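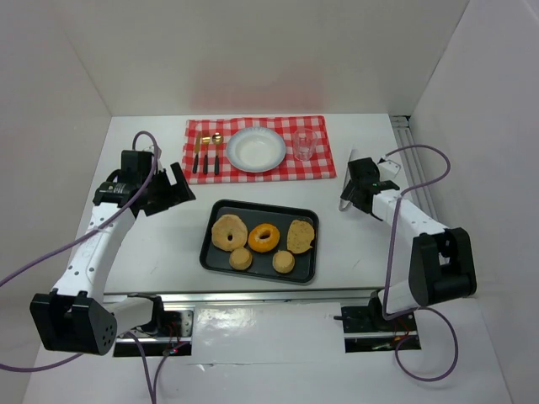 Checkered placemat, black-handled cutlery, white plate.

2018-06-10

I finally got hold of the second Trernodia single. It came out last October in a run of 2,000 copies, sold only at the shows in Plultunholm, and I gave up on it for a while. Then one turned up in a used bin with the sleeve a little bent at one corner.

For anyone who missed them, Trernodia is the 4-member unit that split off from Kumonia. Two of them were already singing lead in the main group, and the other two were trainees who had mostly danced in the back row. They were put together to do a song for a soft drink commercial, and I think everyone expected it to end there.
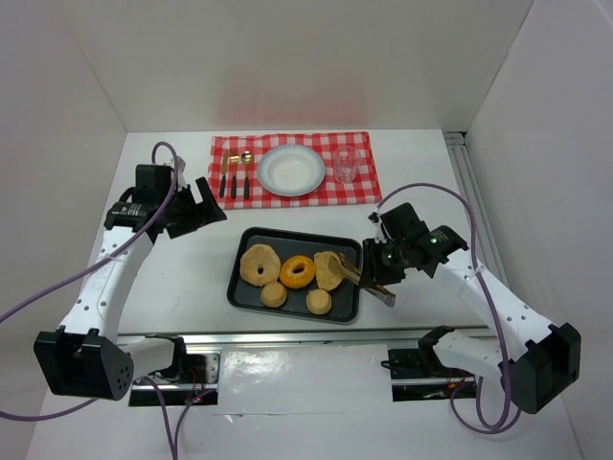
The first single was basically the commercial song with a longer bridge. The new one is called "Saarinen" and it's slower, with a lot of organ in it. I didn't like it the first time. The verses sit low for all of them and the chorus takes a long time to show up. By the third listen I was fine with it, and now I play it more than the A-side of anything Kumonia has done lately.

The B-side is a live take of the commercial song — you can hear the crowd doing the calls, a bit off the beat. There's also an instrumental, which I skipped.

No lyric sheet in my copy. I don't know if it's missing or if they never printed one, so if you have the single and yours came with one, please leave a comment. I'd like a scan of the second verse.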